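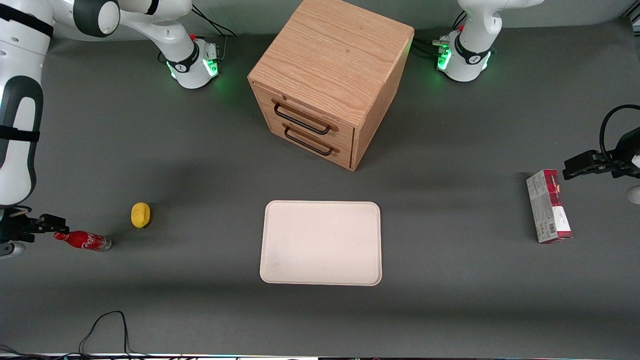 Buying old silver at auction: questions we get, answered
October
By Cormac Conneely

Is the estimate what the piece is worth?

No. It's what the auction house thinks will get people bidding. A low estimate pulls in a crowd, and a high one usually means the seller insisted. I'd look up what similar pieces have sold for and ignore the printed range until I had a number of my own.

What does "attributed to" mean in a catalog?

It means somebody thinks so and won't put their name to it. "In the manner of" is weaker still. "Style of" tells you what the thing looks like, and you could have worked that out yourself. If the maker's name matters to the price, you want a plain statement with no padding around it, and you want it to be the same statement in the invoice.

The marks look right. Isn't that enough?

It isn't. Marks get cut out of a worn spoon and let into the base of a coffee pot. They also get cast, along with everything else, when someone takes a mold from a real piece. Cast marks tend to look soft at the bottom of the letters. Breathe on the silver around the mark and watch for a seam as the fog clears. Beat Aebischer, who repaired silver for a living before he started cataloging it, checks the seams before he reads the marks. I've picked up the habit from him.

Can I trust a condition report?

Trust what it says and worry about what it skips. "Wear consistent with age" covers anything from a few light scratches to a lid that no longer closes. Ask directly: has it been repaired, has a crest been removed, is the handle original, is the weight given with or without the wooden parts? Ask in writing. A good department will answer by the next day. One that replies "please view in person" has told you something too.

How do I spot a removed crest?

Press gently where a crest ought to be. If the wall is thinner there than at the sides, it's been polished out. Sometimes a newer crest has been engraved in the same place to hide the dip. Sellers call this "later engraved," if they call it anything.

What will it cost on top of the hammer price?

More than you think. There's the buyer's premium, tax, often an online bidding fee, then packing and shipping. I bid on a cream jug at Wedora last year, got it for what felt like a bargain, and paid $1,407 by the time it reached my door. Work backward from your total and stop where the math tells you to.

Does a famous collection add value?

It adds price. Whether you'll see that money again is another matter. Old collection labels fall off, get moved, and turn up on things they never belonged to. When the Tustine silver was sold, 13 lots went well over estimate, and 2 of those have been back on the market since for less. Ask for the old invoice or inventory entry, and read it for measurements and weight.

Should I clean it before reselling?

Leave it alone. Over-polishing does permanent damage, and buyers who know silver would sooner see tarnish. Dip cleaners are worse.

Is online bidding safe?

The bidding itself is mostly fine. Photographs are the weak part. Gloss hides dents, and a nicely lit tray can be bent like a potato chip. If you can't go on viewing day (at Schnyder it's usually a Tuesday), pay someone local to handle the piece for you. Brigitta Trummer does this for several of our readers and is happy to talk people out of things.

Can I return a fake?

Sometimes, within a set period, and only if the catalog made a firm claim that you can show was wrong. Read the conditions of sale before you register. They're at the back, in small type.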